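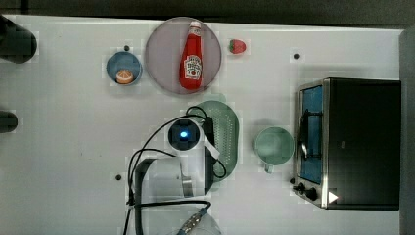

How I Set Up a Play Kitchen on a Plain White Table

I used to think you needed one of those big play kitchens with the hood and the fake window. Then I priced a few, thought about where it would go, and went back to the table we already had. A clear white tabletop, a handful of toy food and one small oven have done the job in our house since November, and it all fits in a single bin afterward.

What you'll need

A light-colored table at kid height. Ours is the Lepik, and I love it because the little pieces show up so well on white (strawberries vanish on a patterned tablecloth, trust me).
One big plate and one small bowl
A colander, a cup and a pot or pan
A toy oven with a door
Toy food – a squeeze bottle, some fruit, a vegetable or two
A bin with a lid. I use a 14-quart one from Rilitz.

Step 1: Put the plate down first

The plate goes near the back edge, in the middle. It's the biggest flat thing in the whole setup and everything else gets placed around it. Lay the ketchup down on it. Standing up, it gets knocked over every two minutes, and then you're under the table again!

Step 2: Bowl on one side, strawberry on the other

I keep a small blue bowl to the left of the plate and put one orange-colored thing in it. Blue and orange look so cheerful together. The strawberry goes to the right, straight on the table, no dish. Kids like having something to pick up and put somewhere, so leave a few pieces out of their containers on purpose.

Step 3: Give the oven its own side

Put the oven on the right and leave space by the door. I made the mistake of pushing it into the corner the first time, with the door facing the wall, and spent the whole afternoon turning it around. A cup can sit nearby. The pot goes way over on the left so there's a reason to carry things across.
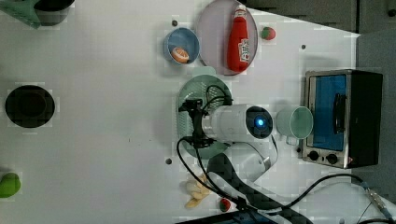
Colander in the middle, oven and mint-green cup to the right, round black pot or pan over on the left.

Step 4: Colander in the center

This is the piece I'd buy again before any other. Ours is pale green with tiny holes, and it has been a sink, a hat, a boat and a salad spinner. It's light enough for small hands and wide enough that most of the toy food goes in without a fight. Keep it low on the table, closer to the kid than the plate is.

If you're buying one, check the edges with your finger. The first one I got (from a mixed Indero set) had a rough seam along the rim, so I rubbed it down with a nail file and it was fine.

Step 5: Stop adding things

Hard for me! I have a whole bag of toy vegetables and I want them all out. But a crowded table gets swept onto the floor, and a table with some bare white on it gets played with. I leave a pepper near the edge and the rest stays in the bag until somebody asks.
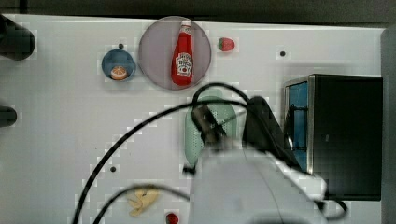 When it's time to swap, I change the food and leave the dishes alone. The bowl might get a lemon one week and a cookie the next. The plate and the oven keep their places, so cleanup is quick – everyone already knows where the big things live.

Cleaning and putting away

Warm water and a drop of dish soap for the plastic pieces, then onto a towel. Shake the colander well, the little holes hold on to water. I only wipe the oven with a damp cloth. In the bin, the plate goes flat on the bottom, then the pot with the bowl inside it, then the colander with all the food piled in. The oven lives on the shelf next to the bin.

Last updated January 26, 2021. I added the bit about the rough seam after a reader had the same trouble with a Letow colander.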